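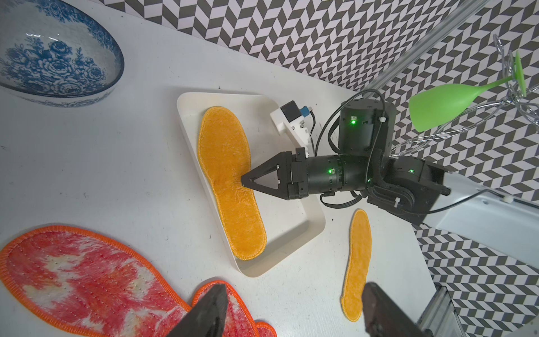 The orange insole in its tray.

5/31/22

Back from Stillatness on the early bus with a blister on my left heel, the second since April. The path past Mostby was dry as far as the ford and then bad for 2 miles, all tussocks and cattle ruts. I had meant to go over to Semstead and gave it up at the wall. Ate my sandwiches there instead. Saw 5 lapwings and a hare.

Feet washed, plaster on, boots stuffed with newspaper in the porch. The Munro pair are still sound in the sole but the left one rubs if I lace it high. I shall try two pairs of socks on the next outing and leave the top hooks undone.
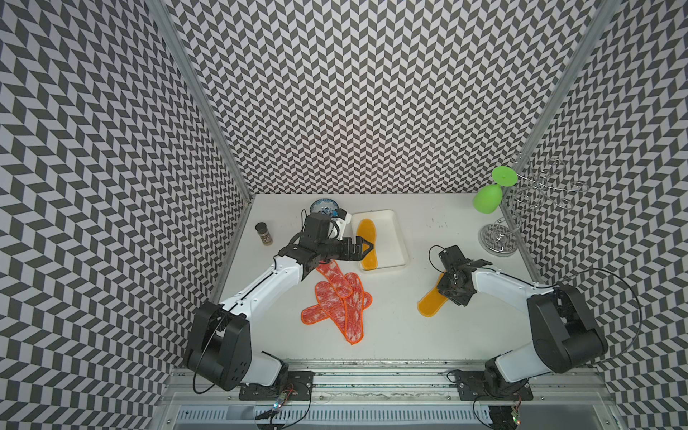

Tray and insole again, from further back.

Spent the afternoon on the map. The footpath is drawn on the wrong side of the beck for most of a field, so I pencilled it in where the stile is. The long way round by the quarry adds a mile but has a proper track, and I could get to Semstead and back before the last bus at 7.

Rain after tea. Brought the washing in late and had to hang the trousers over the bath. Paid the milk. Need bootlaces, plasters, oatcakes and a new flask stopper.

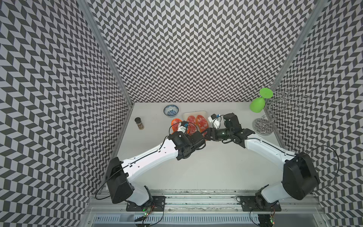 White table, zigzag walls.

Heel sore on the stairs tonight. Will leave it two days and then walk down to the post office and see how it does.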